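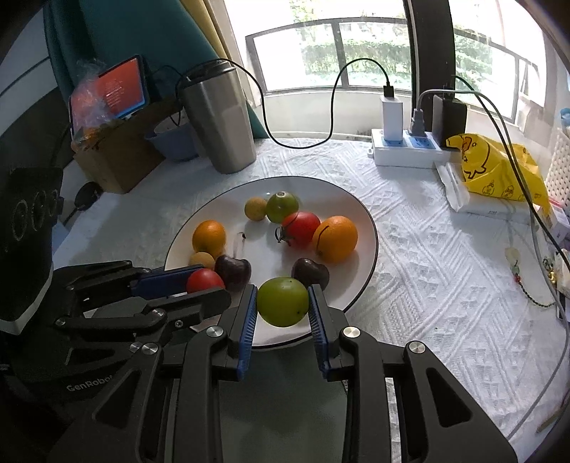

No. 13

ok so Book two is off to the editor. 329 pages. I need a nap and a sandwich

cover reveal in July, I think?? don't hold me to it

for the new folks: Rukstead is the lighthouse one, Tastach is the sequel. yes you need to read them in order. sorry

Joyce Nzioka read the whole draft in two nights and sent 40 notes. most of them about commas. two about the kiss. she is right about teh kiss

newsletter people get chapter one first, link in bio

also!! Kimutai Sang has a novella out, ghosts + a ferry captain, go get it. I cried on the bus

someone asked if the harbormaster gets his own book. maybe. 1000 words so far, all of them rain

signed paperbacks: still have a few, message me your adress and who to make it out to

back to edits tmrw. night all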